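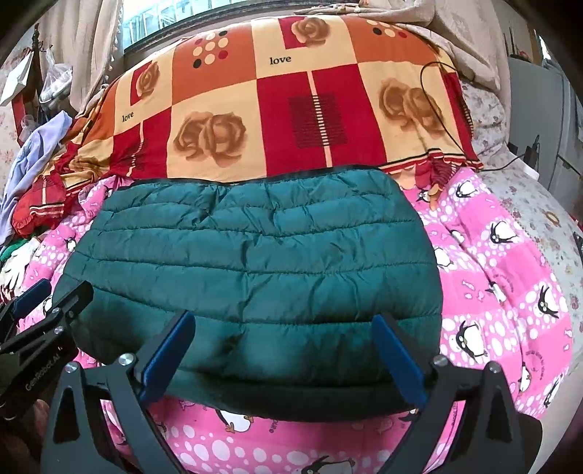 October, 14.20. Hand-held pair, finger pads and linkage.

Left unit was closing short on quilted fabric. With the jaws run to the stop the pads met at the tip first and left a wedge of daylight at the root. Shimming the pad made it worse. Pulled the pad, cleaned the backing with alcohol, refitted it square to the finger and left it clamped for 30 minutes. Gap now even along the length by eye.

Linkage screws: one on the left finger had backed out by half a turn. Thread wiped, Kong medium threadlock, nipped up by hand. Do not use the long driver, it rounds the heads. The rest were tight and were left alone.

Zeroed the opening after refitting. Full open now reads 93 on the Utari logger, which matches the sheet. Closed reads 3 where it should read 0. Put that down to pad compression and wrote it in as an offset. Check again when the pads have bedded in.

Puffer jacket is the test piece for this: the shell slides over the filling, so a pad that is out of line loses the fold early. Pinching across the baffles near the hem, then with both pads angled across the channels. Light grip first, then full. Interval for pad inspection stays at 300 closures. Interval for the screws was never written down, so it goes in at the same figure.

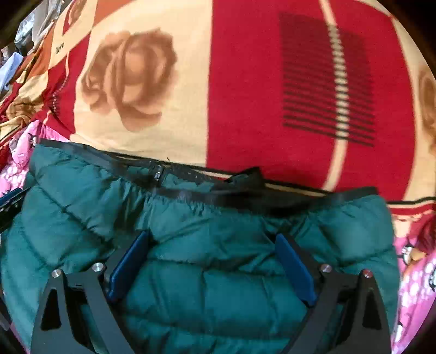

Brornport bench replied that the offset should not be entered until the pads have done a full interval, as theirs drifted back to zero by themselves and the logger then read negative. They also want the threadlock checked against the Ekico parts list before it goes on the right unit.

Fair on both. Offset removed, closed reading left at 3 and noted on the sheet. Right unit not touched. Spare pads: one set left in the drawer, order two.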